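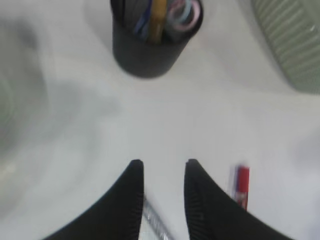 Photo: wrist view, Brirkthorpe bench

Ticket: Pen pot task, episode count doesn't match between recorder and export
Project: Gisach tabletop set
Status: open, waiting on a re-export

Right, I'm putting everything in one place now as I've been answering the same thing in three different chats. The recorder on the Brirkthorpe bench says we've saved 3,716 episodes of the desk tidy task. The export that landed at Whitelaw has 3,496. So somewhere between our disk and theirs we've mislaid a fair chunk of work, and I'd quite like it back before anyone trains on what's left!

First thing I tried was the obvious one, running the export again with nothing changed. Same number, to the episode. That cheered me up a bit (a flaky network would have given me a different answer each time), so I'm treating it as a rule somewhere that's throwing episodes out on purpose.

Second thing, I opened a handful of the missing ones by hand and they play fine from start to finish. All the views are there, the joint data is there, the text prompt is there. My first guess was the blur check on the wrist view, as it goes soft whenever the gripper is down near the table and you lose the edges of the pens. I switched that check off and exported again. No change, so I've put it back on.
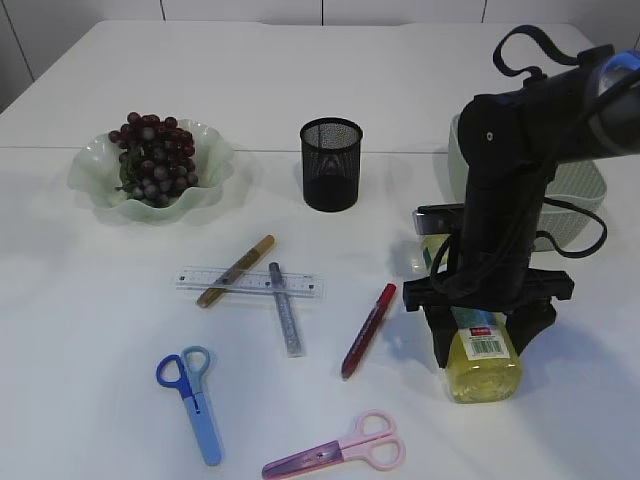
Posted by the bench lead, Brirkthorpe data collection

Third thing, and this is where it got interesting. I sorted the missing episodes by start layout, and an awful lot of them are the ones with an empty pot and everything spread out on the table: ruler, markers, both pairs of scissors, the lot. Those are the long ones. You've got the glitter pen and the gold marker both lying over the ruler, and whoever is driving has to decide which to take first, and they dither. I dither too, I've watched myself back.

So I looked for a length limit, and there is one. Adora (our export script, for anyone new) has a setting for the most steps an episode can have, and it was sitting at 2,000. I'd have sworn it was off. It came in with the February settings file, which was written for the short pick and place tasks, and it got copied over to this one without anybody looking.

I've raised the limit on my copy and run a small batch of 914 episodes as a test. All 914 came through. Lovely. I had a cup of tea on the strength of it.
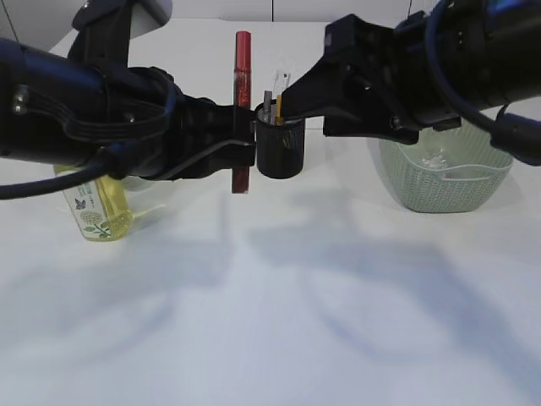 bench_lead_b

Then I went back and found a second, smaller lot that the length limit doesn't explain. These are all two-arm episodes. Plenty of them are nowhere near the limit, and they still get dropped from the full export with the old settings AND the new ones. My test batch was single arm only, which is why it looked so clean. Silly of me.

The log line for each of them reads "arm overlap, skipped". I think the script works out how close the two grippers are and bins anything under a set gap, on the idea that it must be a near miss. Fair enough for most tasks, but for this one we want the hands close. One is at the red tube while the other is at the pot, and if you cut every episode where they come near each other you've cut the bit the model most needs to see.

Questions for Whitelaw, when someone has a minute:
Can the overlap check be turned off per task, or is it all or nothing?
Do you keep the skipped list on your side? Ours gets overwritten on each run, so I only have the latest.
Has any training run started on the short set? If so please shout, I'd want to flag it.

Please don't delete the old export yet. I still need it to compare against.
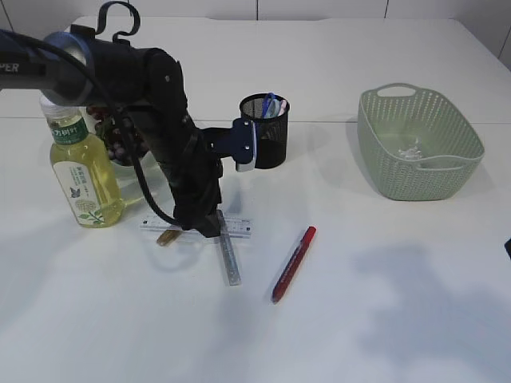

Next steps

1. Re-export the whole task with the new length limit, overlap check left as it is for now. I'll set it going at 6 pm so it isn't fighting the recorder for the disk.
2. Pull the list of two-arm skips and watch a sample all the way through. Real bumps go in the reject folder, the rest get marked keep.
3. Add a layout tag for crossed rulers. At the moment they're lumped in with "ruler, flat" and I can't pick them out without opening each one.
4. Split the settings file so each task has its own. I'll do this one myself, it's been bugging me all day.
5. Leave the ticket open until the two counts match.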